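Casual packers wanted — Clurnbridge

Skitaso is looking for 5 casual packers for the busy season. Mail order seeds and bulbs, mostly garlic and spring stuff. Start asap, work through to July if it suits you.

Shifts are 6 hours, mornings or arvos, your pick if you get in early. No experience needed. Must be ok on your feet and able to lift a box of bulbs without help. Closed shoes. Own transport is best, the bus stops a fair walk from the gate.

What you'd be doing: picking orders off the sheet, weighing, labelling, taping up. Some sweeping. We sent out 2,297 parcels last season and expect more this time, so neat handwriting and a bit of speed both count.

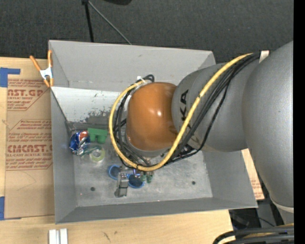 Pay is casual rate plus super, paid fortnightly. Tea, coffee and a microwave on site. Staff get leftover stock at the end of the season — colours are pot luck, labels fall off.

Students and retirees welcome, so are people after a few hours around school pick up. Please say which days you definately can't do.

To apply: short email or a note to Gizella Orbán, a few lines about yourself plus one referee. Resume fine but not needed. Or drop in at 109 Virág Lane before noon and ask for Sang Ninh. No phone calls pls, the office line is for orders.

Applications close Oct 28, 2020. We'll get back to everyone, might take a week or to.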